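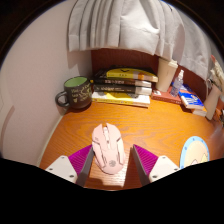

4. Working Rules for Recording in Lived-In Rooms

4.1 Why we wrote the rules down

When the Testia project began, we had no written rules at all, and for a good while we got along happily without them. The people who made the recordings sat in the same room, ate lunch together, and settled most questions by leaning over and asking. Once Zandthorpe and Sriwong joined as recording sites, that pleasant arrangement stopped working, and we found ourselves with three sets of habits, each of them sensible taken alone. One site cleared every surface before recording. Another left everything where it stood. The third cleared surfaces on some mornings and left them on others, depending on who had come in first. The set we report on in this paper holds 1,793 recordings, and 1,282 of them were made after the rules in this section were agreed. We have kept the earlier ones, marked as such, and we would gently ask anyone who uses them to read Section 4.4 first.

The rules grew out of the older Lorkum checklist, which had been written for a fixed arm on a lab bench. A good part of it carried over to hand-held grippers with only small changes in wording. The parts about rooms had to be written fresh, and those are the parts we spend the most time on here.

4.2 The room and the surface

Our first rule is that the room stays as its owner keeps it. Books, cups, flowers, and curtains remain in place, and the person recording moves only what is unsafe to work beside, such as an open drink within reach of the gripper or a knife left lying out. We argued over this one longer than any other. A tidy desk makes for easier labeling, and our labelers were quite right to say so, but a policy trained on bare desks will one day have to work on a desk with a mug and a pile of books along the back of it, and we would like it to have met such a desk before.

The second rule concerns private things. Letters, name badges, bank cards, and family photos are turned over or taken out of the room before the first recording, with the owner present and agreeing to each one. Screens are switched off. If something is missed and turns up during review, the whole recording is set aside until the owner has been asked.

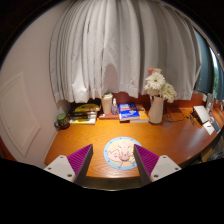
Third, light is noted and left alone. We had a rule early on that curtains should be fully drawn, and we dropped it after a month of complaints, many of them our own. The person recording now writes down whether the curtains are open or closed and whether any lamp is on, and carries on. Glare on a polished desk is accepted as part of the room. It is flagged only when it hides the object for most of a recording.

4.3 The grasp itself

We ask that both fingers be in view before the object is touched, and that the person pause briefly with the fingers open on either side of it. The pause feels awkward for the first hour or so and then becomes second nature. The object is then closed on from both sides, lifted clear of the surface, and held still before being set down again. Figure 3 gives an example of the hold, with a computer mouse between the two fingers above a wooden desk. Small, rounded objects of this kind are where most of our disagreements came from, and we now ask new people to practice on them before anything else.

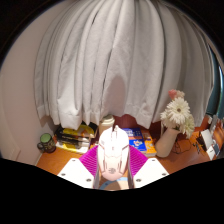
A slipped grasp is kept. We feel strongly about this, having once thrown away a whole afternoon of slips at Sriwong and regretted it ever since. The person recording marks the slip, leaves the object where it came to rest if that is safe, and tries again from there. No more than 200 recordings are made in a single room, however welcoming the owner may be, and after each session the finger pads and mounting screws are checked by hand and the result is written in the log.

4.4 Reading the earlier recordings

Recordings made before the rules differ mainly in how the surface was prepared and in whether the opening pause is present. The preparation can usually be judged from the first moments of the recording. The pause cannot be added afterward, so we suggest that users who depend on it filter by the marker field described in Section 5. Where the log was incomplete we left the field blank, and a blank there should be read as unknown.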